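Comunidade Prevbridge – Ajuda técnica
Secção: Manutenção de células e postos de trabalho

Pergunta
Perda intermitente de seguimento num dos punhos do posto Pimena

Exmos. Senhores,

Temos a nosso cargo um posto Pimena de mesa única, com dois punhos com garra, ligados por cabo, cada um com a sua placa branca de marcadores. Desde agosto, o punho direito perde o seguimento durante a manipulação de artigos têxteis. O esquerdo não apresenta a falha. O registo indica a perda 16 vezes em 300 ciclos, quase sempre com o punho elevado.

Já foram efetuadas a limpeza das placas e a recalibração completa, sem alteração do resultado. O artigo em curso é um chapéu preto de aba larga, colocado sobre o tampo com a copa para cima.

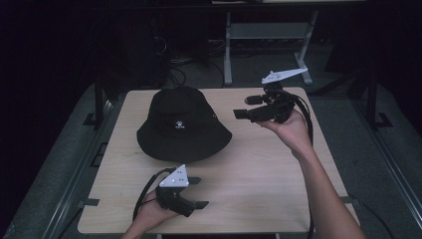

Abrehet Worku respondeu que a recalibração não deveria ser repetida antes de se verificar o cabo. Com o punho elevado, o cabo fica suspenso e o seu peso pode exercer tração sobre o conector. Recomenda-se fixar uma braçadeira ao punho, deixando folga entre esta e a ficha, e executar nova série de 32 ciclos com a mesma peça. Caso a falha persista, deverão trocar-se os cabos entre os dois punhos. Se a perda passar para o lado esquerdo, o cabo deve ser substituído.

Resposta 2
Connosco foi o cabo também. Trocámos e ficou resolvido.

Resposta 3
Sem prejuízo do exposto, importa verificar o aperto da placa de marcadores. No posto Yilma, de construção semelhante, detetámos uma folga de 2 mm na base da placa, impercetível à vista. O procedimento adotado foi o seguinte: desligar a alimentação, retirar a placa, limpar a superfície de apoio, voltar a apertar e só então recalibrar. Quanto ao software Wakeo, não dispomos de elementos que permitam atribuir-lhe a falha.

Comentário do autor da pergunta
Agradecemos os contributos. A braçadeira foi instalada em 11 de dezembro de 2025. A troca dos cabos aguarda autorização interna.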